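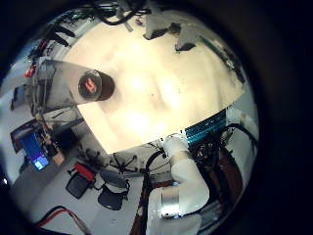 The workshop on Friday

Recording a football match and filing the result: a guide for club secretaries

Each club in the Menbridge District League must submit a team sheet and a match record for every fixture. The procedure is the same for home and away sides, except where noted. It applies to all divisions from March onwards and replaces the paper card.

What you need

A login for Werkivo, the league's results system. Logins are issued per club, and a club may hold up to 3.
The fixture number, printed on the left of the fixture list.
The shirt numbers and full names of all players, including substitutes.
A pen and a printed blank record, for use at the pitch.

Step 1: Enter the team sheet

Open the fixture in Werkivo and select Team Sheet. Enter the starting eleven first, goalkeeper on line one. Substitutes go on the lines below the rule. A name that does not match the registration list will show in amber. Check the spelling before doing anything else: most amber names are missing an accent or a hyphen. Tomás Rafferty at the results desk can correct a registration, but not after kick-off.

The sheet locks when the referee confirms it. Changes after that point, such as an injury in the warm-up, are written on the blank record and initialled by the referee.

Step 2: Keep the record during play

Use one line per event. Write the minute, the team (H or A), the shirt number and the code:

G – goal
P – goal from a penalty
OG – own goal
Y – caution
R – sending-off
S – substitution, player off then player on

Minutes are counted up, so an event 20 seconds into the match is in minute 1. Added time is written with a plus sign, as in 45+2. Do not write 47 for an event at the end of the first half, as the system will place it in the second.

Own goals cause most of the errors. Enter the team of the player who put the ball in, then the code OG. Werkivo credits the goal to the other side. If you enter the benefiting team as well, the goal is counted twice.

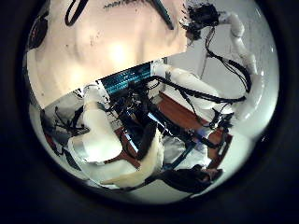 Step 3: Agree the score

At full time, compare your record with that of the opposing secretary. The score, the scorers and the cautions must match. If the two records differ on a scorer, the referee's note decides. If they differ on the score itself, neither club should submit until the referee has been asked.

Goalless matches still need a full record. Leave the goals section empty and tick No Goals. An empty section without the tick is treated as unfinished.

Step 4: Submit

The home club submits first, and the away club then confirms. The home entry is due within 3 hours of the final whistle, and the confirmation by 12 noon the next day. Cup ties at Orska Park follow the same times, with one addition: if the match went to penalties, enter the score after extra time in the main box and the shoot-out in the second box – never the total of both.

Step 5: Correct an entry

Open the fixture, select Query and give the line number and the correct entry. Queries are accepted for 8 days. After that the result stands for the table, although scorers can still be amended for the Mac Carthaigh Trophy, awarded to the division's leading scorer.

Error codes

Code 12: more than eleven starters entered.
Code 8: substitute brought on twice without a return.
Code 899: fixture number not found. Check that you have this season's list.

Keep the signed paper record until the end of the season.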